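How a Key Opens a Lock

Explainers for ages 9 and up
Written by Sorcha Sheehan. Checked by Declan Duggan.

A lock is a machine for stopping something from moving. In a door, the thing that must not move is usually a bar called a bolt. When the bolt sticks out, it sits in a hole or behind an edge, and the door stays shut. When the bolt is pulled back, the door is free. All the other parts of the lock decide who is able to pull the bolt back.

The parts of a key

The part you hold is called the bow. The long part that goes into the lock is the blade. Along one edge of the blade there are dips, called cuts. The cuts look uneven, but each one is made to an exact depth. Along the flat sides of the blade there are grooves. The grooves match ridges inside the keyhole, so a key of the wrong shape will not go in at all.

The pin tumbler lock

Most front door keys of the flat kind work a pin tumbler lock. It has a round middle part called the plug. The keyhole is in the plug, and the plug has to turn for the bolt to move. The plug sits inside a fixed case.

Small holes run down through the case and into the plug. Each hole holds two metal pins, one on top of the other, with a spring pushing down on them. When there is no key in the lock, the top pin in each hole is partly in the case and partly in the plug. It crosses the gap between the two, so the plug cannot turn.

When the right key is pushed in, each cut lifts its pair of pins by a set amount. The place where the bottom pin meets the top pin then lines up with the edge of the plug. This edge is called the shear line. With every pair lined up, nothing crosses the shear line and the plug turns.

If one cut is too shallow, its bottom pin is pushed up into the case and blocks the plug. If one cut is too deep, the top pin stays down and blocks it as well. A single wrong pair is enough to keep the lock shut.

Locks on cupboards and drawers

Furniture locks are smaller and often simpler. Many of them use flat pieces of metal called wafers in place of pairs of pins. Each wafer has a window cut through it, and the key passes through all the windows in turn. Springs push the wafers so that their ends stick out of the plug and catch in the case. The right key draws all of the ends in. 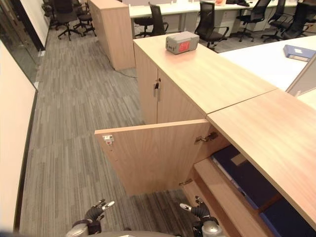

On the back of the plug there is often a flat metal arm called a cam. When the plug turns, the cam turns with it. In one position the cam points behind the frame of the cupboard and holds the door. After a quarter turn it points another way and the door can open. A cam lock has very few moving parts and does not need much space.

Counting the keys

The number of different keys a lock can have depends on two things: how many cuts there are, and how many depths each cut can be.

Take a very small lock with two cuts and three depths. The first cut can be any of three depths. For each of those, the second cut can also be any of three depths. Three times three is nine, so there are 9 different keys. Add a third cut and you multiply by three again, giving 27. Every extra cut multiplies the total.

Makers do not use all the keys on the list. A key with every cut at the same depth is too easy to copy by guesswork. A very deep cut beside a very shallow one makes a steep slope, and the pins can jam on it. Keys like these are crossed out before any are made.

Why keys wear out

Keys are often made of brass, which is softer than steel. Each time a key goes in and out, it rubs against the pins and loses a tiny amount of metal. After years of use the cuts may no longer lift the pins to the right height. A worn key may need to be wiggled before it turns. A copy made from a worn key copies the wear too, so a new key should be cut from the least used one in the house.

Try it: a paper shear line

You will need card, scissors, a ruler and a pencil.

1. Cut four strips of card, each 80 mm long and 10 mm wide.
2. Draw a line across each strip. Put the line at a different height on each one: 20 mm, 25 mm, 30 mm and 35 mm from the bottom.
3. Rule a straight line across a sheet of paper. This is the shear line.
4. Lay the strips side by side and slide each one until its mark sits on the shear line.
5. Draw along the bottom ends of the strips.

The stepped line you have drawn is the shape of the key.

Words used on this page

Bolt: the bar that holds a door shut.
Plug: the round part of a lock that turns.
Shear line: the edge between the plug and the case.
Wafer: a flat metal piece used in small locks.
Cam: an arm on the back of a plug.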